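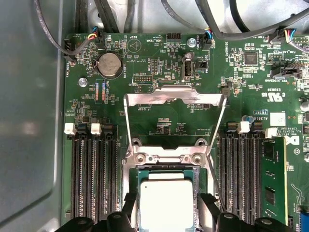
Talness Hardware Reuse Group – Bench List

Subject: Re: Dell tower, socket and memory

> The side panel is off and the load plate is open. Before I
> order memory: does the processor have to come out of the
> socket to clean the old paste off? And is one module enough
> for a first boot?

No to the first. Close the load plate, latch the lever, then wipe the heat spreader. Yes to the second – one module will do. Leave it in the slot where it is and don't order yet.

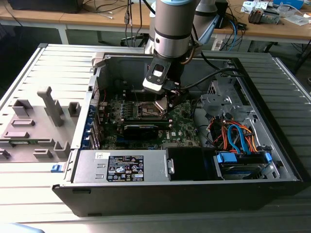
Posted by the Woo bench desk, 2025-08-07

Lay the tower on its side, power cord out. The graphics card can stay in for all of this. Check that FAN_HDD1 is still plugged in before you close up; on our last batch the board stopped at a fan error without it.
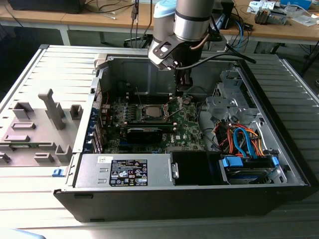
Replace the coin cell if it reads low. Ours had been in storage since November and the clock had reset. Keep the SATA cables clear of the memory slots – they spring back.
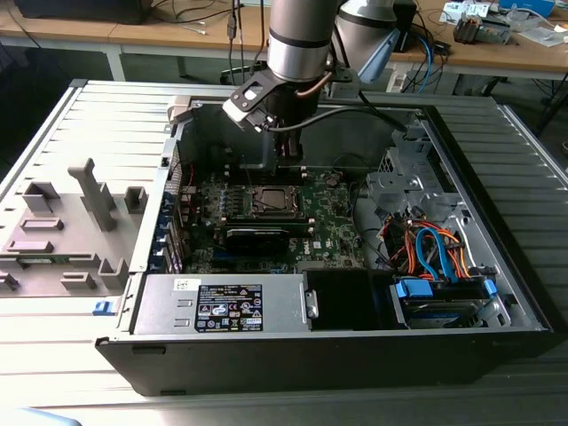
Dell tower on its side, graphics card and power supply in place.

Log the result under ticket 369 on the Tremeo sheet, including the slot used.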